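4.2 Changes to the work at the disassembly bench 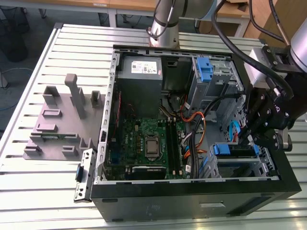
Figure 3. Desktop tower on the slotted table at the Remico site.

Before the cell was installed, each technician at Remico took a computer through every step alone, from opening the case to sorting the parts. Work was divided by machine, and a technician's day was judged by the number of finished units. After January the work was divided by task. Technicians now open the cases, set them on the table and deal with whatever the arms cannot finish. A tower is laid on its side with the panel off and the interior facing up (Figure 3), and the gripper comes down into the case from above. In the unit shown it is over the lower drive bay, where a blue plastic latch bar holds a component in place. The power and data cables in that part of the case matter to the technicians we interviewed, who named loose cabling as the most common reason for stopping the cell. Several said they had started to judge a computer by how its cables were run, something they had paid little attention to when working by hand.

The site log lists 2092 units for the study period. Of these, 135 were taken off the table and finished manually. Technicians described these units as the part of the job that still called on their older skills, but they also pointed out that the units were often the dirtiest or most damaged ones. Marlina Lubis, the shift lead, changed the rota so that manual finishing was shared among all 10 technicians. Under the first arrangement it had fallen mostly to two of them.

Pay grades did not change during the study. Time spent standing at the bench went down, while time spent watching went up, and opinions on this were divided. Technicians with wrist or shoulder complaints favored the new arrangement. Others found the waiting tiring and asked for a second task between units. The Workneh site, discussed in Section 4.3, handled this differently.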